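Ultum open day

The Ultum open day is a yearly public demonstration of household robotics held by the Birnero workshop at its Drudomen site. It grew out of a smaller event for suppliers and was first opened to the general public in June 2016. Visitors book a place in advance and are taken through the rooms in groups of up to 40.

Format

Most of the program takes place in rooms furnished like an ordinary home. The main item is the sorting demonstration, in which a humanoid robot works at a white desk with wicker baskets and a few everyday things. 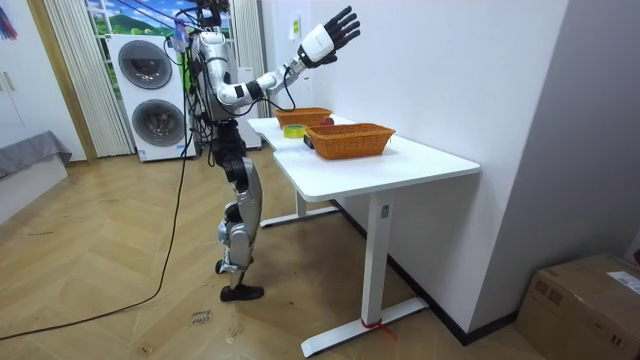

Groups stay for one session and may then move on to the workshop, where staff answer questions about joints, cabling and repairs. A short talk on safety is given before each session.

Sorting demonstration

The task is to put fruit in one basket and office supplies in another. Handwritten labels mark which is which. The robot handles one object at a time, and guests are asked to keep their voices down while it works. The program sheet calls this part "Clearing the desk" – a title kept from the supplier event.

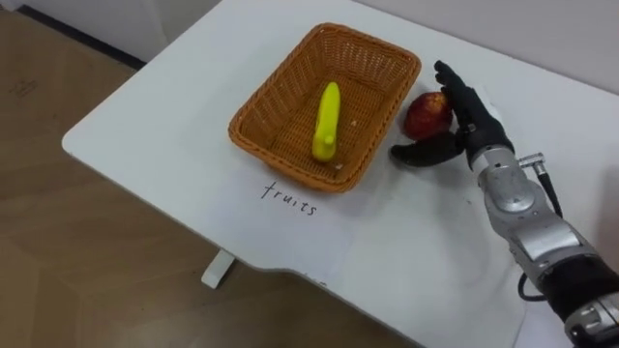 Slaoui wrote in the visitors' book that the session was slower than expected, and that the pauses between objects were the best time to see how the fingers were placed. The same entry asked for more chairs at the back.

Object set

The set is kept small so that a group can follow the whole task. It includes an apple, a banana, a stapler and a roll of tape. Fruit and office items start out mixed together between the baskets, and the order in which they are handled is left to the operators. A session is planned to last 70 minutes, talk included.

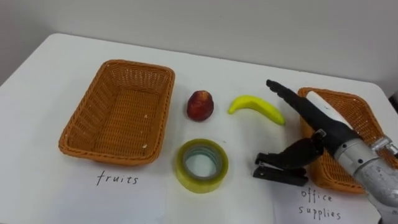 Between sessions, staff put the objects back on the table and check the hands. Visitors may look at spare parts in the workshop but are asked not to touch the robot.

Attendance

The open day held on Jan 23, 2018, drew nearly 170 visitors. Sessions were run in 4 groups, and a printed guide to the rooms was handed out at the door.
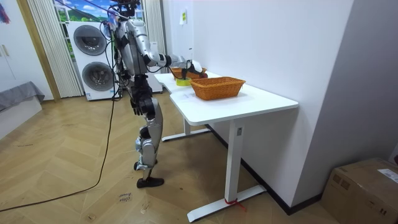 The humanoid robot at the desk during the sorting demonstration, Drudomen site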